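Open Day at the Stunmont Robot Lab: Frequently Asked Questions

Last updated for the open day on Friday, June 25, 2021

When is the lab open?

Doors open at noon and close at 6 p.m. The last group starts at 5. You can leave whenever you like, but please don't join a group partway through.

Do I need a ticket?

Yes. Tickets are free and have a group time printed on them. Each group has 12 places. If your time is full, put your name on the waiting list at the front desk. Places often come up in the first hour.

What will I see?

Each group gets a short talk, the simulator demonstration, and time for questions at the end. The whole visit takes 50 minutes. The simulator demonstration is shown on two large screens at the front of the Gretik Room.

What does the simulator show?

A computer model of one robot arm working among small objects such as cylinders, cups and blocks. Everything on the screens is drawn by the computer. The arm, the light and the shadows are all part of the model. One screen shows a round, wide view from close to the gripper, and the other shows the arm and its work area from higher up. 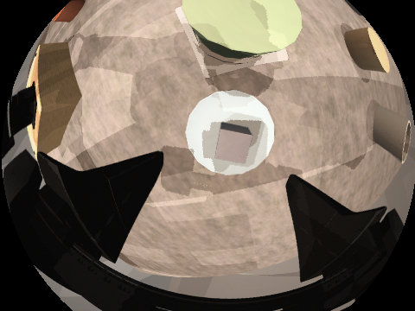

Gripper view in the simulator, with a gray cube on a white plate.

Why does the gripper view look bent?

It is a very wide view, and straight things near the rim come out curved. Objects near the rim can look longer or fatter than they would in an ordinary view. The middle is easier to read. Most visitors get used to it after a minute or two.

Why use a simulator at all?

We can set up a new arrangement of objects in seconds and run it again with one thing moved. Our staff ran 2,000 arrangements in March, far more than we could have laid out by hand. A bad move in the simulator also costs nothing. A bad move on a real arm can mean a bent finger and a week of waiting for parts.

Does a good result in the simulator mean it will work on a real robot?

No. Friction is the usual trouble. A cup that stays put in the model may slide on a real table, and a grip that looks firm may slip. We treat the simulator as a first check. The talk covers this in more detail, including some runs that failed.

Can I choose the objects?

In part. Before each run the group can ask for objects to be added or taken away from a list by the door. Cups, cylinders, blocks and toy cars are all on the list. We can't load your own models on the day.

Can I drive the arm myself?

Two people from each group may try the hand controller. Names are drawn at the start of the talk. Children may take a turn if an adult stands with them. A turn lasts three minutes.

What is the clear barrier in the higher view?

It goes around the mat and the arm and marks the edge of the work area. You can see it here, with the arm over a square block and the other objects spread across the mat.
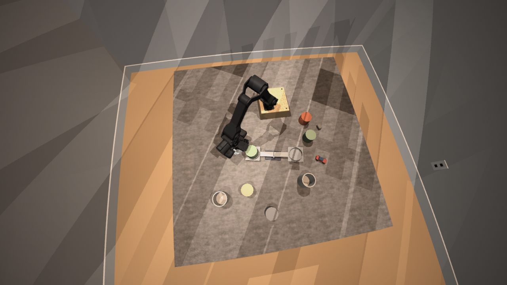 Is there a real robot at the open day?

Not in the Gretik Room. A real arm is on show in the Fomport Building across the parking lot, but it will be switched off. Staff there can answer questions about motors and wiring.

Is the visit suitable for children?

We suggest ages eight and up. The talk has a fair amount of sitting still in it. Strollers can be left by the front desk.

Is the building accessible?

The Gretik Room is on the ground floor with no steps. There is a ramp at the Daneshvar Street entrance and an accessible restroom next to the front desk. Large-print copies of the talk are available if you ask on arrival.

Where do I park?

Use Lot B. It has 420 spaces and is free for visitors all day. Lot A is for permit holders.

May I take pictures or video?

Yes, without flash. Please don't record other visitors without asking them.

Will there be food?

Coffee, water and sandwiches are sold in the lobby until 4 p.m. Food and drinks can't be taken into the Gretik Room.

What if I can't come?

A recording of the talk and one simulator run will be posted on the Events page the following week. School groups can ask for a separate visit using the form on the same page.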